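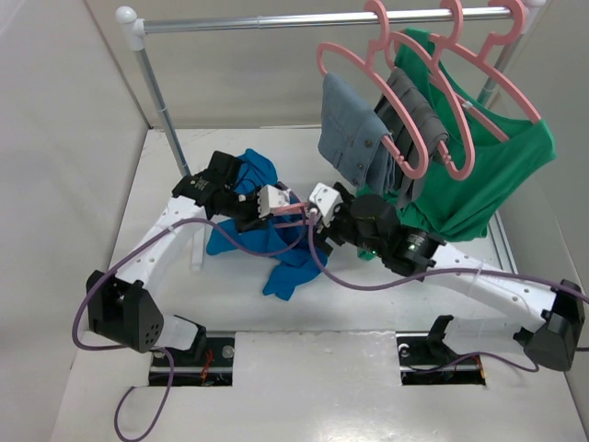 Is a small metal rack with plastic corner connectors strong enough for everyday clothes?
For shirts, tops and folded pants, it is. For a row of winter coats I would buy something heavier.

The rack in this review is the Holtier, item 351, bought together with a pack of Handell plastic hangers in pink. I used both through December in place of a closet that was being repainted.

Construction
The top rod is silver-colored metal and has a joint left of the middle. The joint is the first thing to check after assembly. If the sections are not pushed fully together, the rod turns slightly at that point and hooks tend to stop there when you slide them along. Mine needed a second push and has stayed put. White plastic connectors hold the rod to the uprights at the corners. They are a tight fit, and I would not plan on taking the rack apart often. The feet are short white tubes. On a smooth tabletop they slide if you pull a garment sideways, so lift it off instead.

Assembly took me 3 attempts. The instruction sheet shows the uprights from one side only, and it is easy to fit a connector facing the wrong way. Kosmas Michailidis, who has the same rack, marked his connectors with pencil before starting and had no trouble.

Height
The rack is low. Folded denim and other folded pieces hung over the bar of a hanger clear the surface underneath. A long sleeveless top does not: the hem of my green one rests on the table. The listing gives a height but does not say how much of it is usable below the hanger, and that is the number a buyer needs.

Hangers
The Handell hangers are thick, smooth plastic with wide curved hooks.
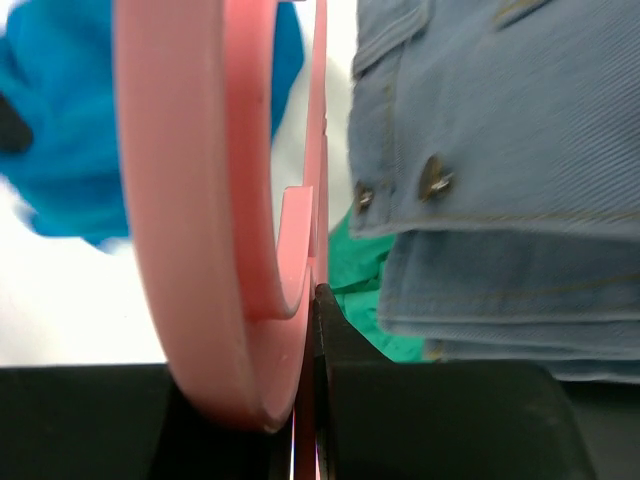

The thickness helps with folded items, which get a softer crease than they do on wire. The smooth finish is less useful for wide necklines. Straps can slip if the rack is bumped, and there is no rubber coating to stop them. The hooks pass over the rod easily. They also take up more rod than wire hooks do, so expect to fit fewer garments.

Compared with
I previously owned a Canpolat rack with a one-piece rod. It was stiffer and slid better, but it could not be packed into a short box. The Brurkemska version has metal corners and weighs more – a better choice if the rack will be moved every day.

Rating
Rack: 3 out of 5. Hangers: 4 out of 5, with a point off for the slippery finish.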